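kuvness_fan
How many laundry runs do you lot record before training? We've 2,000 on the Kurnov arm and I'm loath to stop – it's become rather soothing.

plemex22
Lovely to see someone else at it! I'd go to 3,000, myself, and keep moving the box about between runs.
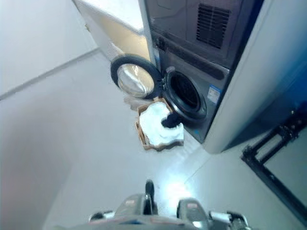 Dark things on top of white are worth plenty of runs too, bless them.

intarasuk
Sorry, can't agree. Six tidy sessions taught ours more than all the sloppy ones.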